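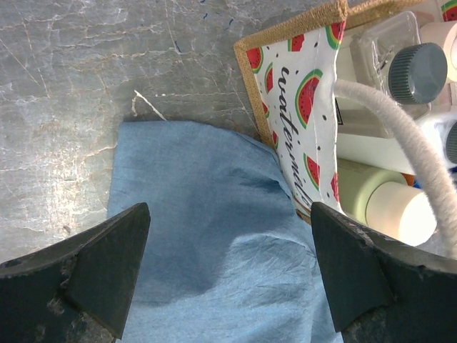
The instructions from Osstead ran to 2 pages. Section one covered medication. Section two covered clothing, which had to be labeled on the inside of the collar. Section three was headed Toiletries and said that liquids must be brought in closed containers, standing up where possible, in a bag or basket that the resident could open without help.

My mother had been assigned room 222. The ferry from Urnurness left at four in the afternoon, and I started packing a little after one.

I work for Corrigan, in the department that writes the maintenance procedures for pumping stations. A procedure has a scope, a list of materials and a sequence of steps. Each step contains one action. If a step contains the word "and," it is usually sent back. I have written procedures for valves that have not been opened since they were installed, and I have never had trouble with the first line.

I cleared her table down to the stone-look top and wiped it with a blue cloth. The top is pale gray with white veins and some tan ones. At one end there are a few dark blue specks that I had always taken for ink. I went over them and they stayed. I left the cloth where it was and set the carrier down partly on top of it, the one with the watermelon slices on white. I had picked it because she would know it from across a room. The rope handles were thick enough for her grip, which had been measured in March and had gone down since.

Step one was the bottles. I brought them out of the bathroom and stood them on the table in order of height. The order of height had no bearing on anything. I then put them in order of use, morning to evening, and found that I did not know the order of use. I knew that the pale green one lived on the left of the sink. I did not know what time of day it belonged to.

I called Flenia, the agency that had sent the morning nurse for the past six weeks. The line gave me a reference, 2253, and asked me to hold. After a while a woman read me the care notes. They were good notes. They gave the time of arrival, the temperature of the room and whether breakfast had been finished. Under washing, each entry said "independent."

I asked if that meant nobody had watched.

She said it meant that assistance was offered and declined.

My mother was in the next room with her coat on. She had been wearing it since breakfast. I asked her through the door which bottle came first.

"First for what?" she said.

"In the morning."

"I don't line them up," she said. "I take the one I want."

I went back to the table. The white bottle with the dark cap was the widest and I put it in first, against my own rule that heavy items go in last if the base is soft. Then I took it out and felt the base.
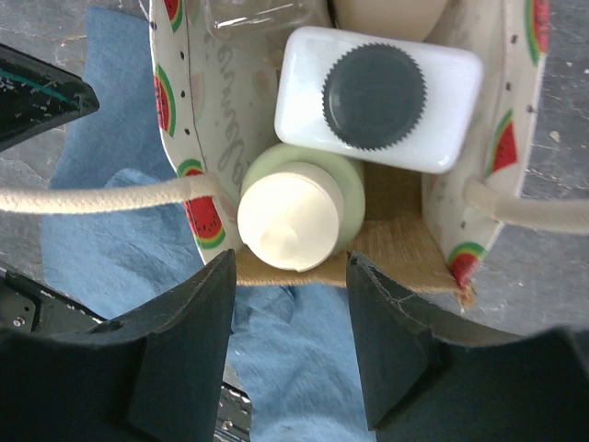
The white one ended up tilted, whatever I did. Upright, it leaned on the green one and pushed it toward the wall. Laid over a little, it held still, and the green one stood straight with its pale cap on top where she could find it by touch. The clear container went behind. Section three said "standing up where possible," and I decided that this was the extent of what was possible. I checked the caps by hand. I have a figure for the torque on most things I close at work and none for these.

She came in at the end of it and looked down into the carrier.

"You've put the big one in crooked," she said.

"It's stable that way."

"It'll bother me."

She reached in and stood it up. It leaned on the green one. She watched it lean, pressed it once with her finger and left it there. Then she asked where the hand cream was, and I said it was in her coat pocket, where she had put it before breakfast. She took it out, looked at it, and put it back in the pocket.

There was time before the ferry, so I wrote out a card for the staff. Scope: washing and skin care, room 222. Materials: as supplied. I got as far as the sequence. I wrote "1. Offer assistance." Under it I wrote "2. Resident selects bottle." I could not think of a third step that was mine to write, and I put the card down the side, between the green bottle and the wall, with the writing facing in.

She wanted to carry it herself. We agreed that she would carry it to the front door and I would take it from there to the car. At the front door she kept hold of it. I locked up with my right hand and had the other one out under the base the whole way down the path, not touching it, and she told me twice to walk normally.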